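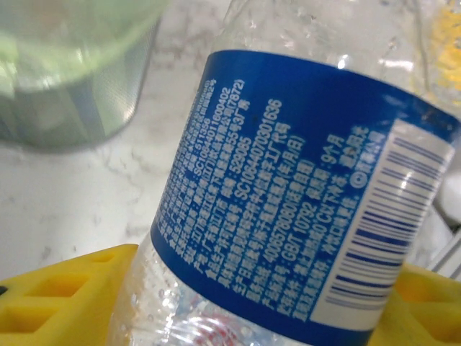
## Standus Window Cling Kit

Reusable static cling sheets for storefront promotions, made by Binia. No adhesive. Works on glass and smooth acrylic, inside or outside.

- Sheet size: 13 x 44 in.
- Finish: matte white or clear
- Printing: one side, full color
- Item no. 382

Each kit includes a felt squeegee and a blank layout template. Send artwork as a PDF with fonts outlined. Proofs come from Kaede Minami in prepress, and printing starts once you approve one.

Price: $63 per kit. Store unused sheets flat. Rolled sheets may curl at the corners.

Orders for April sale windows close in March.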